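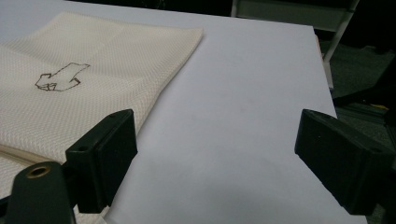
I'd been trying to get this interview for most of a year, and when she finally said yes, it was on the condition that I leave her name out. She writes picture books under a pen name and chapter books under another, and she'd like the two halves to stay strangers. Fine by me! I drove up to Dodport in March with a bag of her books on the passenger seat and a list of questions I mostly ignored.

We started with Sirnolholm, her new one, a middle grade novel in verse about a girl who spends a winter on an island with a grandfather who has stopped talking. I told her I'd read it in one sitting and then felt guilty, the way you do when you eat something that took all day to cook.

"Oh, please read it fast," she said. "Kids do. I'd be worried if they were stopping to admire the line breaks."

It took her five years and 19 drafts. The first version was regular prose and more than twice as long, and she still has it in a box. "I was explaining the grandfather," she said. "Every time he didn't speak, I had a paragraph telling you what he would have said. My editor wrote 'let him be quiet' in the margin, and I was mad at her for a week."

So why verse? I asked, because I've read a lot of verse novels lately that feel like chopped-up prose (she laughed at that, a little painfully). She said she'd tried a single chapter that way as a kind of dare, the one where the ferry doesn't come, and when she was done it was two pages long and she didn't miss anything.

"The white space did his talking for him. I know that sounds fancy. But a ten-year-old gets it right away. They know what it's like when a grown-up goes quiet at dinner."

The island is made up, but the weather is borrowed from the place where she spent summers as a kid. She changed the season because she'd never seen it in winter and wanted to have to imagine something. I love that, and I also think it's why the cold in the book feels so strange and specific – the frozen rope that stands up by itself, the gulls walking instead of flying.

We talked for a while about school visits. She does a lot of them, and the biggest so far was 600 kids in a gym with one microphone that buzzed. She read the ferry chapter. "You can't do voices in verse, or I can't, so I just read it plain. There was a boy near the front who put his hand up and asked if the grandfather was mad at her. I said, what do you think? And he said, 'I think he's mad at the boat.' I've been thinking about that ever since. He may be right."

Her next project is called Unero, and she was cagey about it. I got that it's prose, that there's a horse, and that it's supposed to be funny. She has already thrown out the opening once.

"Funny is so much harder," she said. "When sad doesn't work, people are still polite about it."

I asked what she's been reading, and she got up and came back with an armful. Mostly poetry, one very battered cookbook, and a library copy of a mystery that was overdue. She made me take two of the poetry collections home – I'm halfway through the first and I owe her a phone call.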